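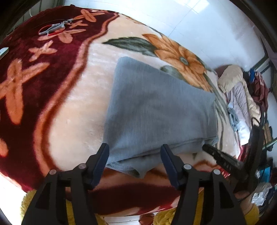 Cliltaler folding demos: left gripper closes late on the second fold

Reading time: 2 minutes

Status: solved, leaving the log up because I think other people teaching cloth tasks will hit this.
Opened: 2026-01-10

What we're doing

We're teaching the folding task by hand. You hold the two Cliltaler grippers, fold the garment yourself, and the recordings go to Starkach for training. It's a lovely way to work! You can feel what the fingers are doing, and after a morning of it you start folding your own laundry in the same slow, pinchy style.

The test garment was the gray-blue one, on top of the big flowery plush blanket.

The fault

First fold fine. On the second, the playback showed the left fingers closing after the cloth had already begun to lift. In my hand it felt perfectly normal. The lag was in the recording only, and Starkach threw out 6 demos from a batch of 30 with "grip/motion mismatch".

What I tried

Restarted both grippers. No change, same lag on the next demo.

Swapped the left and right grippers over. The lag moved to the right-hand side. Brilliant, so it follows the gripper and has nothing to do with how I fold.

Cleaned the finger pads with a dry cloth. They had picked up fluff. Worth doing anyway, made no difference to this.

Re-ran the open/close calibration on a bare tabletop. Passed first time, and playback on the table was spot on. Back on the blanket, lag again. This one had me scratching my head for a good while.

Watched the finger trace during a fold. On the blanket I was closing much more slowly than on the table, feeling for the bottom layer so I didn't pinch the plush along with it. The trace sat flat for the first part of the close and then jumped.

Cause

The left gripper had an old Aoki filter setting, left over from a rigid-object job. It ignores small finger movements until they add up to something bigger. That's fine for grabbing a block in one go, and hopeless for creeping under a folded edge. The table calibration uses a quick, full close, so it sailed straight past the problem.

Fix

1. Open the Aoki profile for each gripper and compare them side by side. Mine were set to 2 on the good one and 5 on the bad one.
2. Set both to 2 and save. You need to save each gripper separately (I missed this the first time and spent another demo wondering why nothing had changed).
3. Restart the recorder. The profile is only read at start-up.
4. Do one very slow close on a folded edge and check that the trace rises smoothly from the beginning.
5. Record a short fold and play it back before starting a full batch.

Result

Did another 30 demos with both grippers on the same setting and every one was accepted. The second fold looks gorgeous in playback now, you can see the fingers ease in under the layers before anything moves. I'm really chuffed with it.

The 6 rejected demos can't be rescued, as the filter runs before the data is saved. I've deleted them.

Still open

Lalonine support have been asked whether the calibration could include a slow close as well as the quick one. I'd also love a warning when the two grippers are loaded with different profiles. I'll add their reply to this ticket when it comes.

Related tickets
Cliltaler: recorder stops when both grippers are opened together
Finger pads leaving marks on pale fabric
Starkach upload stuck at "checking"
Aoki profiles not copied after an update
Picking up one layer of cloth at a time: tips wanted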